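Index finger slides off the push button at end of stroke
Posted in Robot Cells / Hands and Grippers

Debashish Mridha
Skimen hand on a Ninetti arm, running a button-press cell. The control box sits on a padded mat. After up to 100 presses the fingertip starts landing toward the rim and slides off. Wrist position reads the same as at startup. Program 1833, no changes since May.
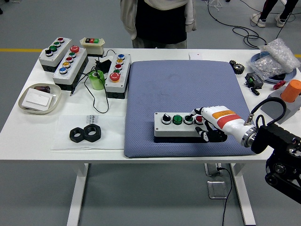
Index finger on the dark green button, other controls on the same box.

Do I re-teach the points or re-zero the hand?

Gleice Godoy
Neither yet. Check the box first. Every press on a soft mat can walk it a little, and the arm will still report the correct position. Mark the base outline, run a batch, measure. If it moved, clamp it to the table and re-teach from the button center. If it didn't, check the flange screws, then re-zero the index finger with the hand unloaded.
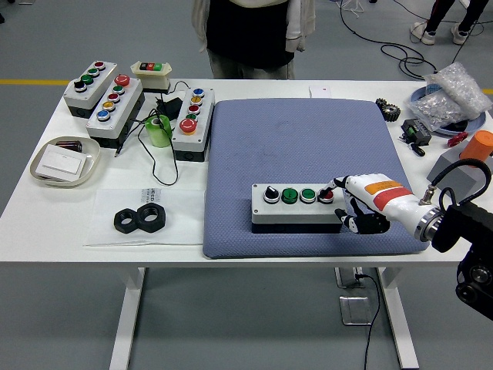 Does the red button need its own taught point?
Teach one for each button and keep the approach vertical for the last 8 mm.

Cirnitz_2121
had the same thing, was a loose coupling screw. retorque and run it again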